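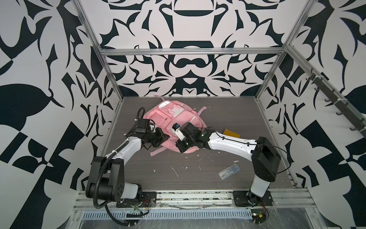

Two arms at home: notes for the Ustel workshop evening

Slide 1. Say what the project is. Nostard is a two-arm bench build for handling school things: bags, books, pencil cases. Mention that it took 14 months of spare time. Don't go into cost yet.

Slide 2. The enclosure. Aluminum extrusion, both arms on black plates at the front. Point out the hook rail on the right side. Wiring sits low at the front, so boards can be swapped without moving an arm.
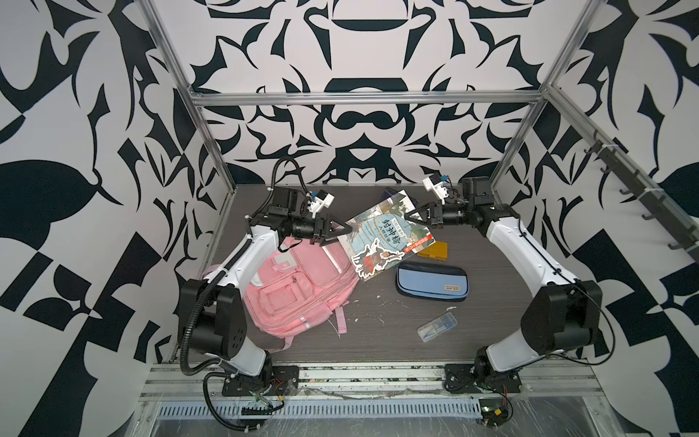
Nostard bench: both grippers at the book, backpack to the left.

Talk about reach here. The arms share the middle of the table, and that is where they used to hit each other. The fix was a slower speed limit in the shared area. Play the 20-second clip if the sound works.

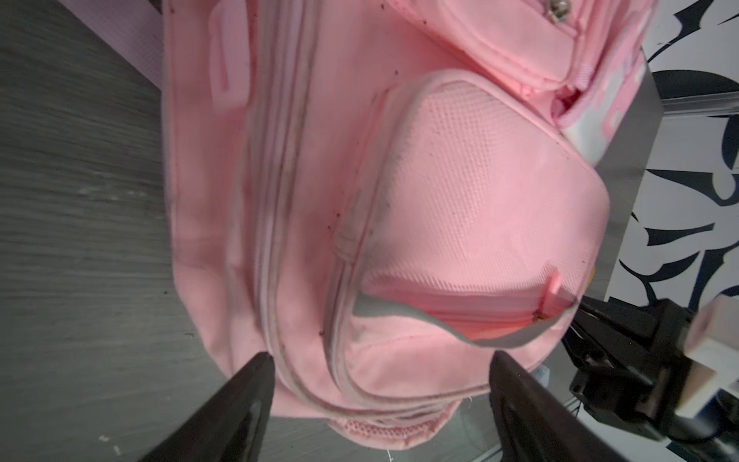

Page last changed: 19 May 2019

Slide 3. Soft things are hard. A book keeps its shape. A bag folds, and straps go where they like. Zippers, mesh and piping all give the fingers something different to catch on. Pause for questions.

Slide 4. Software. Bae does the planning, Mikley logs each run. Show the log from January, 84 runs. Skip the settings page unless someone asks.

Last slide: parts list and where to get the files. Leave it up during questions.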